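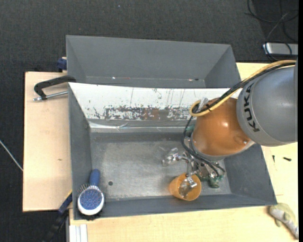
Page last changed: August 21, 2022

Small thread about the bin picking build, because several people asked how it goes at the Zellham workshop. I write in short pieces, so please be patient with me.

The job sounds simple. Take a thing out of the front bin, put it in the rear bin, then do it the other way. The arm is a KUKA which the workshop got second-hand in January. The tabletop, the bins and all the software are from me, so the mistakes are mine too.

Today's objects: the orange-yellow cup and the blue hairbrush. I choose things from the kitchen and bathroom on purpose. Wooden blocks are too kind to a gripper.

The cup is harder than I expected. When it stands, every grasp is easy. When it lies on its side, my planner likes to put one finger inside the opening and the other one outside the wall. This is a good idea only if the angle is right. If the angle is wrong, the cup rolls to the front wall and stays in the corner, where I have very little space for the wrist.

Numbers from the last long run, which I called Lam (my runs have short names, I lose the long ones): 233 attempts, 90 of them ended with the object in the other bin. I know it is not a great result. The run before it was worse and I did not write it down properly.

Most of the failures are near the walls. The planner knows the walls are sloped, but I measured the slope with a cheap angle tool and I do not trust it. Next week I will measure again with a better one, if I can borrow it.

Somebody asked me about the clamps. Yes, the bins are only clamped to the table. I wanted to screw them down, but then I cannot change the distance between them, and I have changed it more times than I like to say. When the position is final I will drill.

The white panel between the bins looks terrible, I know. The paint is coming off in flakes along the lower half. I will sand it and paint it again in a matte color. My depth camera does not like shiny things, and the silvery strip at the bottom of the panel is also on my list.

Cables – this is the part where I need advice. The yellow hose and the black cables go over the arm and make a loop near the wrist, and the thin ones hang down beside it. I gave them extra length so the wrist can turn. Too short, and they pull. Too long, and they can catch on the bin wall. How do you do this at home? Spring, elastic cord, something else?

Speed is limited to 15 percent for now. The workshop rule is 100 percent only with a closed fence, and we do not have the fence yet. I am not in a hurry, a slow arm is also easier to learn from.

The code is in two parts. Briltmont chooses the grasp, Stollasance moves the arm. I will share both when the comments inside are in English. At the moment they are in two languages, sometimes in the same line.

Next on my list: measure the walls, paint the panel, then one more run with only the hairbrush. It has a rounded handle and an oval head, and I want to see which one the planner prefers. I will add the result to this thread.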